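Cours de cuisine, séance 3 : les viandes crues, le froid et le plan de travail

Bon, on reprend où on s'était arrêtés avant les vacances de mars, c'est-à-dire au milieu du chapitre sur le froid (je sais, ce n'est pas le plus glamour, mais j'y tiens !). Je vous redonne mes notes un peu remises au propre, avec les ajouts faits au tableau.

Première chose, le plan de travail. Je vous embête avec ça depuis la rentrée : on dégage, on nettoie, on sèche, et seulement après on sort la viande. Le marbre, c'est joli et frais sous la main, mais c'est poreux et ça craint le citron. Donc planche obligatoire, même pour « juste couper un petit bout ».
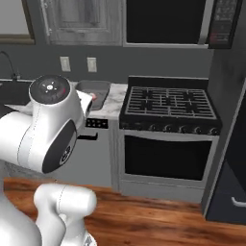 Et si on n'a qu'une seule planche à la maison ? La question est venue du fond de la salle, et elle est bonne. Dans ce cas on commence par les légumes qui se mangent crus, on finit par la viande, et on lave à l'eau bien chaude avec du produit. Moi j'ai fait comme ça pendant toutes mes études, avec une vieille planche Kastar toute gondolée, et je suis encore là.

Deuxième chose, le frigo. La viande crue va en bas, toujours, dans une boîte ou une assiette creuse, pour que le jus ne goutte pas sur la salade. Visez 3 degrés dans la zone la plus froide. Un thermomètre à poser sur la clayette coûte trois fois rien (le mien est un Dellen, il marche très bien), et vous serez surpris de l'écart avec l'affichage de la porte !

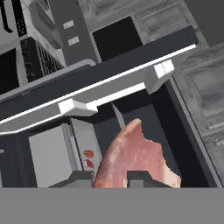 Pour la congélation, on vise -18, on emballe serré, on note le contenu et la date au feutre. Et on décongèle au frigo, la veille, jamais sur le radiator... pardon, le radiateur. On ne rince pas non plus la viande sous le robinet : les éclaboussures vont partout. Un coup de papier absorbant suffit, et elle colorera mieux à la poêle.

Pour la prochaine fois : lire le polycopié Plenton, page 317, et venir avec un tablier propre.

Commentaires

plenton_fan : Merci pour les notes ! La page 317 chez moi c'est les bouillons, c'est normal ?

L'auteur : Ancienne édition, regardez page 344.

Garcia : Et le poulet, même étagère que le bœuf ?

L'auteur : Oui, mais chacun dans sa boîte fermée.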